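Subject: Re: [laundry-ops] Anybody else trialing arms for towel folding?

Precious Pillay wrote:

> We got the pitch from Fetano too. Before I take it to my boss I'd love to
> hear from a plant that has one in the building. Does it keep up? And what
> did your folders say when they heard? Mine are already asking me in the
> hallway and I don't have an answer for them.

Hi Precious, and hi everybody,

We've had one at Galden for a while now, so I'll tell you what I can (long, sorry, get a coffee).

Speed first. One of my regular folders does 244 bath towels an hour when the cart's full and the radio's on. The arm does 35. That's with a person feeding it! The sales guy says that will climb, and maybe it will, but I'm not planning a shift around a maybe. Our hotel account alone is 700 towels a day, 772 on a bad one, and those all still go across the long tables by hand.

What it does OK with is plain tan terry, one at a time, laid out flat. Fitted sheets, forget it. Robes, forget it. And somebody has to check for labels, which used to be the kind of thing you'd brush off without thinking about it while you folded. 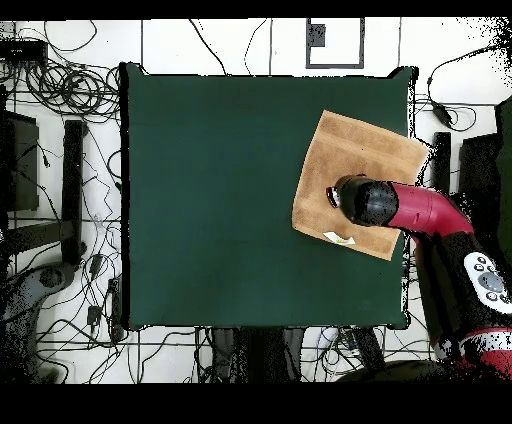
Sustham, 2024-10-28

The tan towel on the green table still has a little paper label on it, down toward the lower part of the cloth, so you get the idea. Red and black arm, plain dark matte top under the cloth or whatever they call that surface, and cables all over the white tile. Ask about the cables before you sign anything. Our carts have little wheels and I had to move the whole cart route over by the dryers, and the folks on the early shift let me hear about it.

Now the people part, which I think is what you're really asking. I handled it badly. I told my crew after the crates showed up, and for two weeks everyone figured they were being replaced. Nobody has lost hours. But the job did change for the two who rotate onto the arm: less lifting, more standing and watching, and one of them flat out hates it. She says she'd rather fold. The other one likes it fine and wants to go to the training at Maluleke in November, and I'm pushing for her to get the higher pay grade if she does. No answer on that yet from upstairs.

So tell your folders early, even if all you've got is "we're looking at it." And get the pay question in writing.

Has anyone on the list got one running on hand towels or washcloths? We start on those next and I'd like to know what I'm in for.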